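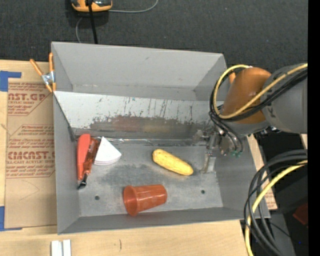 A well-used metal bin on a wooden tabletop, its sloped panel scratched and worn.

From the Repair Room at Tangen Hall

Well, spring has come and gone in a hurry, and I find I have a whole page of news for you and only half a page to put it in, so do bear with me!

First of all, a very big thank you to everyone who brought things along to our May mending evening. We had toasters, a music box, more table lamps than I knew existed in this part of town, and a lovely old sewing machine that belonged to Yolanda Huaranga's grandmother and hadn't run in years. Nabil Hijazi sat with it for most of the evening (he missed the cake entirely, poor man) and by closing time it was stitching a straight line again. Yolanda has promised to hem the hall curtains with it, and I intend to hold her to that.

The sharpening table was busy too. Please remember to wrap your knives and garden shears in a towel or some thick newspaper before you put them in your bag, and put your name on the bundle. We still have 2 pairs of pruners nobody has claimed, one with red handles and one with a very stiff spring.

Some of you asked about rust. Wenche Aasen is going to give a short talk on it in June, covering what you can brush off at home, when to use oil, and when a worn patch is best left alone. She gave the same talk at Pesmont last year and I went home and cleaned every hinge in the house, including a few that didn't need it. It starts at six, and there will be coffee.

The fund for new workbenches has now reached $2,000, which is wonderful, and thank you especially to the families who ran the plant sale in all that wind. We'd like to order the benches before the summer break, so if you have strong feelings about height (I know Severino does), please tell me soon.

And if you have a spare set of small screwdrivers at home, we would be so glad to have them. Drop them in at the office any morning after nine.

Warmly,
Ronja Ekström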